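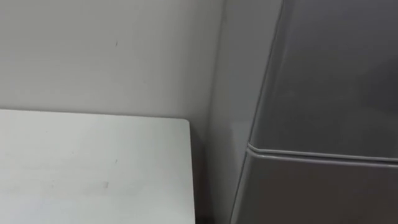
Research > Field Reports > Service Robotics > Open Day Study

19/03/2026, by the Trorkar Household Robotics Group, Sulstead

4. The Open Day

4.1 Setting and visitors

We ran the open day at our Sulstead site in February, after two rehearsals with staff from the Fudville office. Over the course of the day 140 visitors came through, in small groups, and each group stayed for one full demonstration of Pan, our kitchen assistant. We had expected polite interest. What we got was a room full of people leaning in, asking to see it again, and giving the robot advice!

The kitchen corner was kept plain on purpose. Figure 4 shows the view from the head camera toward the white tabletop and the gray refrigerator, with the bare wall behind them.

Figure 4. Head camera view of the kitchen corner: tabletop at left, refrigerator at right, dark gap between the two.

Visitors were very taken with this view. Many of them had assumed that a robot sees a kitchen the way a person does, and a pale table against a pale wall made the difficulty easy to talk about. The back edge of the table is a quiet line in the image, and the corner where the walls meet is fainter still. The gap beside the table is the strongest dark region, and several groups picked it out as a landmark before our guide had mentioned it (we were delighted).

4.2 The demonstration

Each demonstration had 3 stages. Pan first looked over the corner and built its map of the surfaces. It then placed a cup on the table at a spot chosen by a visitor, and finally it picked the cup up again and handed it back. Groups were held to 5 people so that everyone could stand where the live camera feed was easy to read.

The choice of spot turned out to be the best part of the day. Children went straight for the corners of the table, while adults tended to start near the middle and grow bolder on a second try. We had planned one placement per group and quickly gave that up, as the requests kept coming and the guides were enjoying it as much as the guests.

4.3 What visitors asked

The most common question concerned the refrigerator: could Pan open it? Door opening was outside the program for the day, but the question came up so often that we have moved it forward in our plans for the next visit.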